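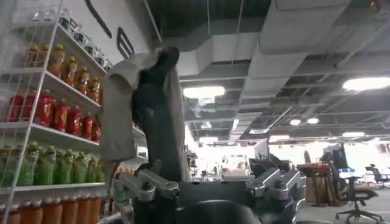
4. First run with cloth

Once the Panilside gripper is fitted and the arm has passed its self-check, you're ready for the fun part! Cloth is where this kit really shines, and a first run takes very little setting up.

4.1 Before you start

1. Open the Gastala control app and pick Soft Items.
2. Set the grip level to 2. Thicker towels may need more later on, but start low.
3. Check that both fingertips close evenly. If one lags behind, go back to the finger alignment steps on page 101.
4. Clear the floor on every side the arm can reach.

CAUTION: Keep hands and sleeves away from the fingertips while the status light is on.
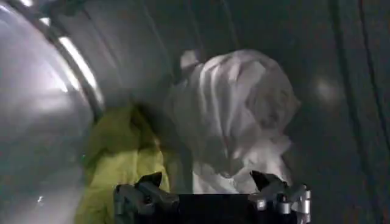

4.2 Picking from a drum

5. Switch the dryer off, open the door fully and leave it open.
6. Choose Drum from the target list. The arm slows down by itself inside narrow openings - please don't override this.
7. Press Teach, guide the gripper to the nearest fold, then press Save. It feels stiff for the first few tries and then gets surprisingly easy.
8. Press Run.

NOTE: If the gripper closes on nothing, the app shows code 174. Move the saved point a little deeper and run again. Thin fabric often needs a second try.

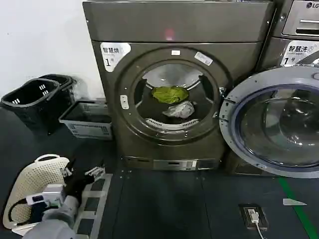
Can I use the kit with a washing machine too?

Any front loader works, as long as its door stays open without being held. Save it as a separate target, and turn on Wet Load in the app - wet cloth is a lot heavier.

Gastala User Guide, July 2024 | Contact support | Back to top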